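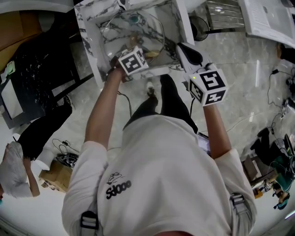

Marble is limestone that got squeezed and cooked deep underground until its grains locked together into crystals. I've been a little obsessed with it ever since my friend Yara Karaki took me around the old Dakberg quarry, which was worked for 68 years!

Pure marble is white. The gray streaks people love (me included) come from bits of clay, sand or carbon that were in the limestone to begin with. Green usually means serpentine.

It's softer than granite, only 3 to 4 on the Mohs scale, so it scratches, and anything sour will eat the shine. I once left half a lemon on a slab overnight and the dull ring is still there. Use a soap with a neutral pH, and skip the vinegar.

See also: Limestone, Travertine, Dakberg quarry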